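Old computers, a full hall and a plea for chargers

Well, what a few weeks it's been! I promised in the last issue that I'd report back on the Markdale repair mornings, and I'm late, so apologies to those of you who have been waiting to hear whether your lamps and kettles will get another go (they will, read on).

The short version is that we had up to 144 items through the door over the two mornings, and I have never drunk so much tea in my life. Toasters, as ever. Radios, hedge trimmers, a musical jewellery box that played half a tune. But the biggest pile by far was computers, the big desktop sort that live under a desk gathering fluff until somebody buys a laptop and feels guilty about them. I'm as bad as anyone. Mine sat in the spare room for 11 years with a plant on top of it!

What I'd really like to get across is how much life a lot of these machines have left. A slow computer often wants more memory or a new drive, and neither is as frightening to fit as you'd think. The processor is fiddlier – it has to sit in its socket the right way round, and you mustn't force it – but even that is a job you can learn.
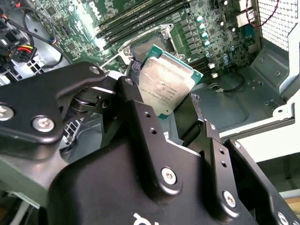 Reader Allar wrote in to say that all this is very well, but what about the photographs and bank letters still sitting on the old drive, and would I please tell people to copy off what they want and have the rest wiped before they hand anything over. Quite right, and I should have said so last time. If you don't know how to wipe a drive, bring the machine along and ask. We'll do it with you at the table, so you can watch, and it costs nothing.

The other thing people ask me is where it all goes. Whatever gets mended goes back to its owner, or if they don't want it, to the Birnusport homework club, which has had 9 desktops from us so far and would happily take more. Anything past saving is stripped for parts first. You'd be amazed how often a dead computer has a perfectly good fan or power supply in it, and I've got two shelves of the things now, labelled in my terrible handwriting. Only then does the empty shell go to the tip, where they take metal separately.
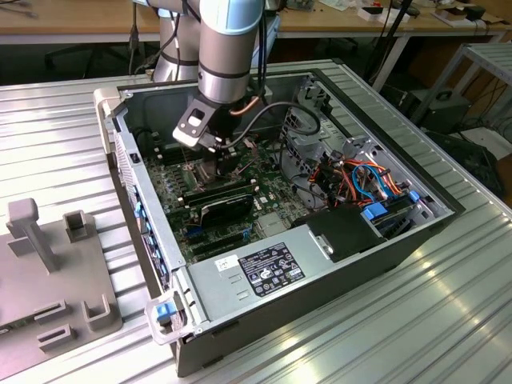 What to bring in July

We're back in the same hall in July, doors open at ten. Please bring the power lead with whatever you want looked at! We had 47 items last time that came without one, and there is only so much you can do with a laptop that won't switch on. Spare chargers are very welcome too, any make, any age. No microwaves please, and no televisions, as we haven't the room to store them.

Cakes gratefully received on the day. The lemon one went in minutes and I didn't get a slice.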